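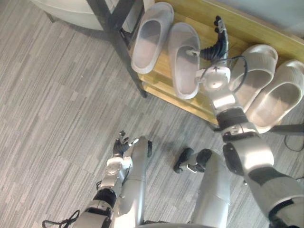

The planner has been sulking since breakfast. I got in just after eight with my head full of the new approach poses (I'd dreamt about them, which says a lot about my December) and Divent refused to give me a single path to the shelf that it liked. It kept timing out and handing me the fallback, and the fallback goes the long way round with the elbow stuck out like someone carrying a tray through a pub. By half nine I'd worked out it was the margins. I'd padded each slipper by three centimetres all the way round when I was being careful, and then forgotten I'd done it, so as far as the software was concerned the slippers were one solid lump. But there's a perfectly good gap between the second and third ones along, and the right hand fits in there with its fingers up, right beside the strap. I could see that by standing there. Divent couldn't, poor thing, because I'd filled the gap in.

So, margins down for the objects we mean to touch, margins left alone for the rack itself. I've been meaning to split those two for ages. It's a tiny change in the config and a horrible one in the code, because the collision world gets built in one place and then copied in two others, and one of the copies was still using the old number. Found that after lunch. Quite cross with whoever wrote it and then saw it was me, back in the Lunthorpe days, with a comment saying "tidy this up later".

Anyway! Once it was in, planning time dropped so much that I thought the timer had broken. I ran the same request over and over just to watch it. The first path of the lot came up under the front edge of the shelf and I had my hand on the stop button the whole way, but the later ones were lovely, nice and low and then up. I still don't trust the elbow. The cost for elbow height is something I guessed at and it shows.

Then perception, which took up the whole middle of the day. The slippers are pale and the wall is pale and the carpet has those grey streaks all over it, and the segmenter is happy enough with any of them on its own but gets muddled where the edges meet. With a slide that's pushed right up against the side of the rack it likes to nibble a bit off the sole and give it to the metal. Then the grasp comes out skewed, as it's aiming at the middle of a shape that isn't the real shape. I tried turning up the weight on depth, which helped with the soles and made the straps worse. Straps are a pain in general. They're the bit you'd like to hold and they're also a curved thing with a hole under it, and the point cloud in the hole is mostly rubbish.

What I've ended up with is fitting a very plain model of a slide (thick sole, one wide strap, open back) to whatever the segmenter gives me, and letting the fit decide which way the toe is. It's old-fashioned and Man-lok teased me about it, but it gets the toe direction right far more than the network did. It only has to answer one question. Toe or heel.
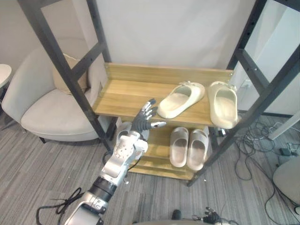

Usha thinks I'm fixing the wrong end of it. She came by with her coat still on and said that if the fit is good enough to tell the toe from the heel, it's good enough to run at every step while the hand is moving, and then I could stop fussing over the first guess. Look, plan a bit, move a bit, look again. She said the plan is only ever as good as the last look and I was treating mine as if it were carved in stone.

Which is fair, and also easy to say when you're off home! The trouble is the hand. As soon as it gets near the shelf it's in the way of the very thing we're looking at, so each new look has less slipper in it than the one before. At the moment I freeze the estimate once the hand crosses a line in front of the shelf, and everything after that is done blind on joint positions and whatever the fingers feel. Usha's idea would mean masking out the hand properly, and for that I need the arm calibration to be better than it is. The mask is drawn from where the robot believes its fingers are. If that's off, you either leave bits of finger in the cloud (and then the fit thinks the slipper has grown) or you cut away real slipper.

I ran the Nedelcu routine again to see how bad it was. The left arm is fine. The right arm is out at the wrist, enough to matter, and the error gets bigger the further you reach, so my money is on a joint offset and not the camera. Wrote it all down in the shared notes and left a message for Dimas, as he did the last one and will remember which file is the real file. There are four with nearly the same name. I'm not touching them.

Cempaka rang from Idemex at some point in all this, wanting to know if they could have the skill interface by the end of the month. I said yes to the interface and was vague about the skills. They want to call "pick", "turn", "place" with a target and get back either a success or a proper reason. The proper reason is the part I care about. Right now if something goes wrong you get error 103, which just means "something went wrong during execution", and every single failure we have comes back as 103. Planner gave up, 103. Hand closed on air, 103. I spent most of an hour splitting it into separate ones and gave each a sentence a person could read, and it's the job I enjoyed most today. Sad but true. 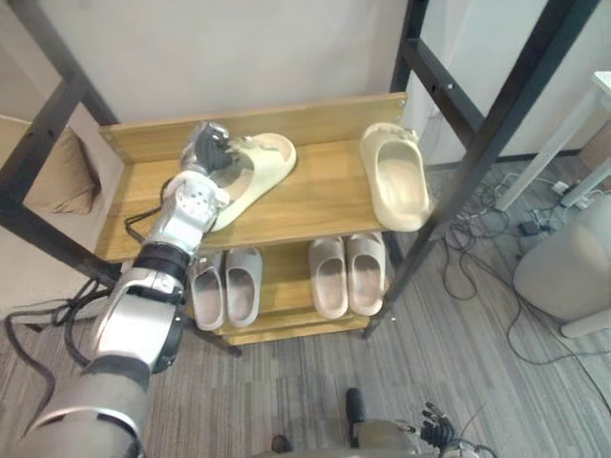

The turn skill is where I got to by late afternoon. Picking and placing are at least simple to describe. For turning, you want the slide to end up pointing a certain way and you don't much mind how, so you can lift it clear and rotate it, or keep the sole on the wood and swing it round by the strap. Lifting is cleaner for the planner because nothing's touching. Swinging is kinder on the wrist limits. I've written it so that it tries the lift first, checks if the wrist would run out of turn halfway, and if so goes for the swing with the stiffness turned down. I had the stiffness much too high to begin with and the arm was arguing with the shelf. Turned it right down, then up a touch. There must be a better way of choosing that number than me standing there frowning at a force plot, but today there wasn't.

Also wrote a little viewer that shows the fitted model drawn over the camera picture as it goes, with the toe marked by an arrow. Should have done that weeks ago. I caught the arrow flipping from one end to the other between looks, toe, heel, toe, heel, and no log line had ever mentioned it. Added a rule that it can't flip unless the new answer beats the old one clearly for 10 looks in a row. Bit of a bodge, and Rhea will say so when she reviews it, and I'll say yes I know. She's already asked me to stop merging things after six in the evening. 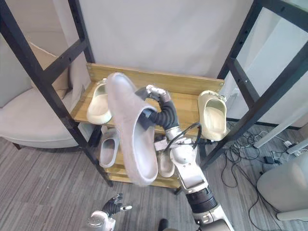 Choosing the arm is the other thing I keep putting off. At the moment it's whichever hand is nearer, and that's daft when the near hand has to come in across the front of a slipper it isn't after, or ends up bent back on itself when the far one could have gone straight in. I'd like Divent to plan for both and take the cheaper, and now that planning is quick I could afford to. The scoring needs thought, though. If it goes purely on path length it'll swap arms on a whim, and while one is working the other has to be parked somewhere sensible with its fingers out of the camera's way. Started a list of parking poses on the back of the delivery note. Got two I like.

Oh, and the held object has to be added to the arm once it's picked up. I do that already, but I only ever attach the box around it, and a big slide tipped up steeply takes up a very different bit of air from the box it had lying flat. The box should turn with the fit. I'm fairly sure it doesn't. I got as far as opening the file and then it was ten to seven and I hadn't eaten since the cheese sandwich.

Didn't merge anything. Tomorrow: the box, then Dimas about the right wrist, then try Usha's look-again loop on the left arm only, slowly, with the masking switched on and the new error messages in so at least I'll know what it's cross about. Must also remember to put the margin for the lower shelf back to what it was, I left it at the test value.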